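Drastulis Silk-Style Stems, Red Rose and Blue Mix

I'd gone years without buying a fake flower, mostly on account of the shiny plastic ones my aunt kept on her television, so I ordered these from Grirham in March with fairly low hopes. Well, I've come around! The red rose won me over first – the petals are a finely woven fabric, and up close you can see the threads. The leaves have proper veins too, and the sepals curl under the bloom much as they do in my garden. 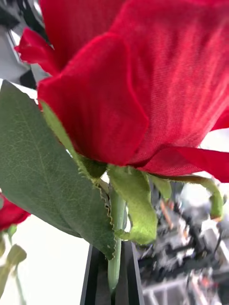
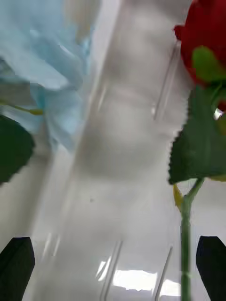

Living With Them

I keep mine in the hallway, where nothing real has ever lasted past 10 days. The pale blue one is softer and more ruffled than the rose, almost like a little cloud, and I think the two colors are lovely together. My one grumble is that a few sepals have tiny threads along the edge, so I may go over those with nail scissors some evening. I'd also give the stems a gentle bend before you arrange them, and then fuss with the leaves as long as you like. I've already ordered 2 more roses for the bedroom.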